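Looking after a small two-door cabinet
Kitchen and workshop tips by Remzi Baysal

Many readers in Pritville write to me about their small cabinets, the kind with one wide drawer on top and two doors under it. The doors begin to rub, the shelf is never at the correct height, and after some years the children have put stickers everywhere. Most of this you can repair in one evening with a screwdriver and a cloth.

Begin with the doors. Open both of them fully and look at the hinges. On most cabinets each hinge has two screws which you can turn. The one in front moves the door to the left or to the right, the one behind moves it in and out. Turn only a quarter, close the door, look, and turn again if it is necessary. I have seen people make five full turns at once and then they cannot find the old position any more.

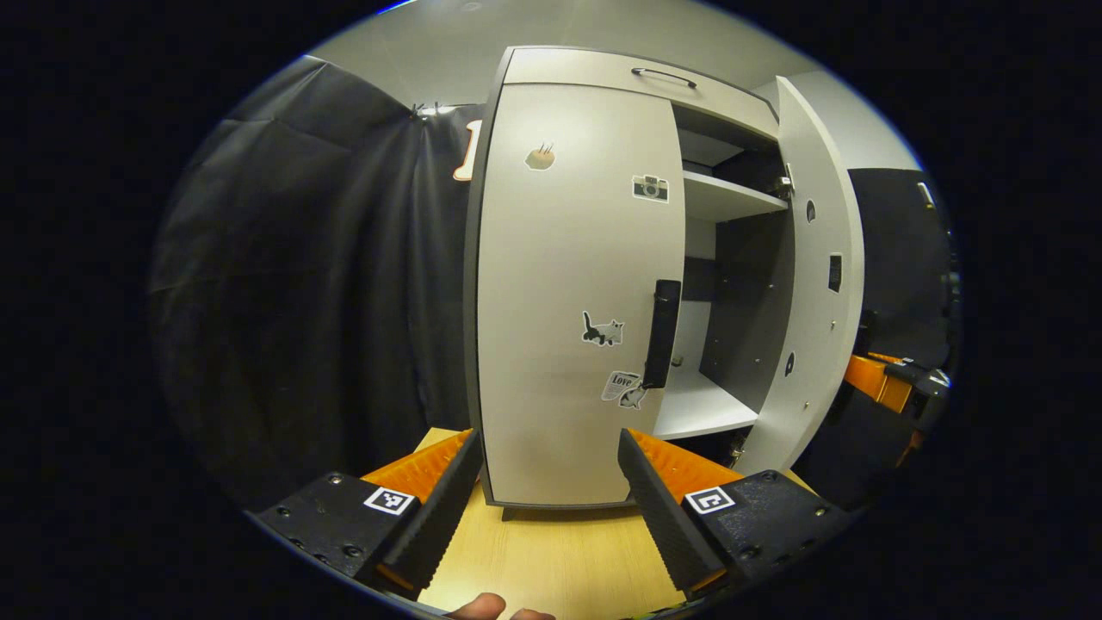 If the gap between the doors is wider at the top than at the bottom, the lower hinge is the one to correct first. My neighbour Bülent Ertürk always starts with the upper one and he also gets a straight door in the end, but it takes him longer.

Handles become loose more often than hinges. The screw for the handle comes from the inner side of the door, and for the drawer you must take the drawer out or at least empty it. Hold the handle with one hand while you tighten, otherwise it turns a little and will stand crooked.

Now the shelves. Before you buy boxes or baskets, measure the inside with the doors open, and measure the opening also. I once bought a very nice bread box at the market in Plilthorpe and it was too wide by the thickness of one hinge. Shelf pins are cheap. A bag of 100 costs very little and you will lose them anyway, so keep the rest in a small jar. 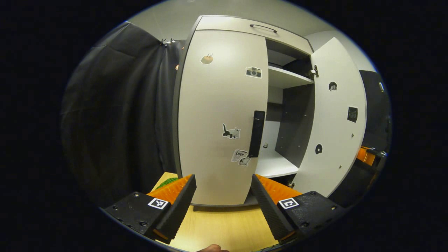 Right door open, with the pin holes in the side wall and the shelf near the top.

When you move a shelf, count the holes from the bottom on each side and write the number on a piece of tape. A shelf which is one hole higher on the left will rock, and plates will slide. Do not press a pin in with pliers. If it does not go in by hand, there is dust or old paint in the hole. 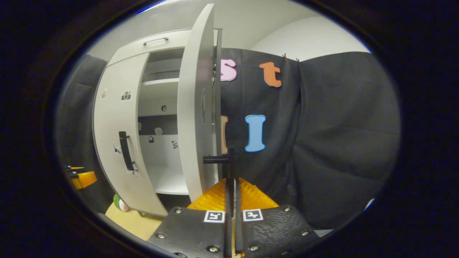
Hooks are the cheapest way to win some space. Measuring spoons, a small brush or a cloth can hang at the back and the bottom stays free. Two small white hooks under the shelf, like the ones in this cabinet, are already sufficient for light things. Clean the place with a little spirit before you stick a hook and leave it until the next morning before you hang anything on it.

For old stickers, warm them with a hair dryer, lift one corner with a plastic card and pull slowly. What remains goes away with a drop of cooking oil, and after that washing-up liquid and warm water.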